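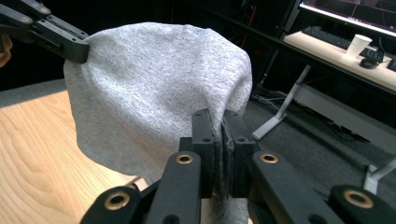 On Jul 20, 2026, Carola Görtz wrote:

> Hello all,
>
> we are back since two days and I am still sorting my notes, so please excuse
> the disorder. The river road to Brekach is open again, but only to the
> second bridge. After this the bus stops and everybody changes to a smaller
> one, which waits on the other side. You walk over the bridge with your
> luggage. It is not far, but the surface is gravel and my suitcase has now
> one wheel less.
>
> The guesthouse Meléndez I can recommend, with one remark: the rooms to the
> street are loud until late. Ask for the back. Breakfast is bread, white
> cheese and a plum jam that I would carry home in buckets.
>
> My question is for those who go up to the monastery. We took the path from
> the mill and after one hour we stood in front of a closed gate. Is there
> another way, or did we come at the wrong time? The sign was only in the
> local language and my husband's dictionary did not help us.
>
> Greetings
> Carola

Dear Carola, dear list,

thank you for the news about the bridge. I had heard that the whole road was closed, and I was already looking at the train to Stastetti, which would cost me a full day more.

To your question about the gate: you were on the correct path. The gate belongs to the forest office and it is closed in the afternoon, as far as I know from one o'clock. In the morning it stands open and you can simply go through. If you come too late, go back to the last stream (the one with the flat stones) and take the small path on the left side. It climbs more steeply and meets the old pilgrim stairs above the gate. I counted the stairs two years ago, when I had nothing better to do than to breathe and count: 313. There is a handrail for the lower part only.

At the top the monks ask for a small donation. We gave 12 for each person and this was accepted with a friendly face, but I do not know if it is much or little. The church itself is plain from outside. Inside, please look at the ceiling over the side altar, where the painter has put the river, the mill and a row of ducks. The rest of the ceiling is saints.

Some corrections to the list page, if Gunther Albers still takes care of it:

The bus from Plukent to Brekach has number 38 now. On our page it is still 80, and this one goes to the cement factory. I know this because I have seen the cement factory.

The market in Plukent has moved from the church square to the place behind the school. The woman with the smoked trout is still there, in the last row.

The museum of rafting is closed for repair. A paper on the door said until autumn, without a year.

I have one question of my own. Finn Thiele wrote in spring that one can sleep in the shepherd huts on the high meadow — is this still allowed? I would like to walk from the monastery over the ridge and down to Stastetti, and for me this is too long for one day. A tent I would prefer to leave at home. If somebody has a phone number for the huts, I would be grateful, also if it is an old one.

And Carola, which room did you have in the back? I had once the one over the kitchen, and it was quiet but very warm.

With kind regards
Waltraud Fröhlich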